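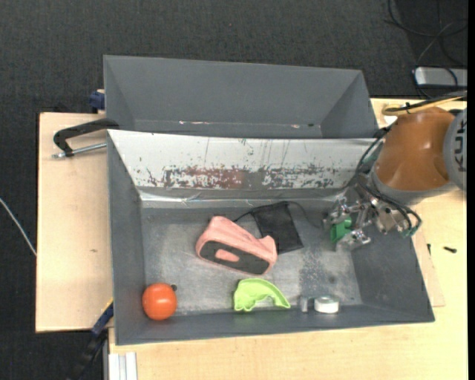 4.2 Handling of returned items

The three toy libraries in the study differed little in what they lent and a great deal in how they dealt with returns. Dastier and Mito kept returned items apart until a staff member had checked them against the loan card. Vidura had no such practice at the start of the study, and items went directly back to the shelves, where missing pieces were usually found by the next borrower. Olaniyan and Nava describe the same pattern in their work on rural lending programs.

The procedure introduced at Vidura in January was deliberately plain. Returned items were placed in open rectangular bins of the general type shown in Figure 3, and were not shelved until the check had been signed. Parents were asked to leave items in the bin themselves, which some regular members disliked, as they were used to handing toys over at the desk and having a short talk with staff. The library later moved the bins closer to the desk for this reason.

Of the 400 loans followed under the new procedure, 49 came back with at least one piece missing. In 19 of these cases the family found the piece after a phone call. Most of the remainder involved puzzles and building sets, and the library's stock of spare parts covered only a small share of them. Loans that came back complete were shelved within a day, except during the school holidays.

Staff views were mixed. The coordinator at Vidura considered the checking time worthwhile for sets with many pieces but hard to justify for ride-on toys and dress-ups - a point also raised at Mito. We did not measure staff time directly, and the favourable comments recorded here should be read with that limit in mind. Fees and fines did not change at any of the three libraries while loans were being followed.

Figure 3. Grey rectangular bins, one behind the other, on a light wooden tabletop.

4.3 Replacement costs

Replacement costs were taken from each library's purchase records and exclude donated stock.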